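April 28, 2025
Gasdale shop, bench notes. Hide glue, open time and joint strength.

Picking up the glue work left off in February. The question is still whether we can stretch the open time of hot hide glue enough to close up a chair back without rushing, and what that costs in strength. Perine batch for everything below, same jar, kept sealed.
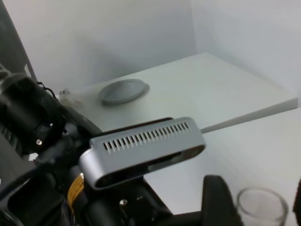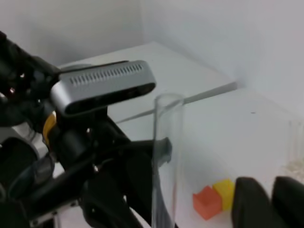
Reply penciled in the margin of the February page, copied over so it stays with the results: You are blaming the glue when the wood is cold. Warm the parts first and run it again before you put any more urea in the pot. I lost a whole set of rails to the same mistake and it was only the shop temperature.

Fair point, so parts were warmed this time. Maple offcuts, planed the same morning, left in the warming box until they felt warm all the way through and not just on the face. Glue soaked overnight in cold water, then heated in the double pot. Kept the lid on between uses. Last time the lid was off for most of the afternoon and the glue thickened up, which probably spoiled the later joints more than anything we added to it.

Three mixes:

Plain. Glue and water, nothing else.
Light urea. A small pinch per jar, stirred in warm.
Heavy urea. Double the light.

Plain glue on cold wood skinned over before I could get the second clamp on, same as before. Plain glue on warm wood stayed wet enough to slide the joint and square it up. That is most of the gain right there. The light mix on warm wood gave a comfortable margin, enough to put it together, take it apart, look at it and put it back. The heavy mix was still tacky in the squeeze-out the next morning and I don't trust it.

Broke the lap joints in the bench press with the Vahidi gauge. Zeroed it before each one, as it drifts if left alone. Plain, warm wood, best joint let go at 611 on the dial. Light urea, warm wood, best was roughly 600. I would not call those different. Both tore wood fiber over most of the face. Heavy urea let go well under either and the break was clean glue, no fiber, so that mix is out. Plain on cold wood was all over the place. Some held, some came apart in my hands with a twist.

Threw out 2 joints from the light set. One had slipped in the clamp and dried crooked, the other had a knot I should have seen before cutting. Not counted above.

Things to fix in the method:

The lap length is marked by eye from a pencil line. Need a stop block on the saw so every lap comes out the same. A short lap will read low and I'd never know it from the dial.

The brush holds too much. The first joint after dipping always gets a heavy coat and the last one gets starved. Try the narrow brush, or dip for every joint and wipe one side on the rim.

Clamp pressure is whatever my hand feels like. Fine for chairs, not much good for comparing numbers. The spring clamps would at least be even.

Water. We've been filling from the tap and topping up by eye as it cooks down. Weigh the pot at the start of the day, and bring it back to that weight with hot water when nothing has been taken out.

Also tried the Nonditz liquid hide glue for comparison, since there was an open bottle on the shelf. Long open time, easy to spread, no pot to mind. No date on the bottle that I could read. Joints were still rubbery when the others were hard, so either the bottle is old or it wants longer in clamps than I gave it. Need a fresh bottle before writing it off.

For the chair backs now on order: plain glue, warm parts, warm shop, two people on the clamps. Light mix only for the ones with the curved crest rail, where there are too many tenons to start at once. Dry fit everything first and have the clamps already opened to width and set down in order.

Pot cleaned and drained. Leftover plain glue is in the fridge in the lidded jar, labeled. Light mix was thrown out. Laps for the next round are cut but not planed. Leave planing until the morning they get glued.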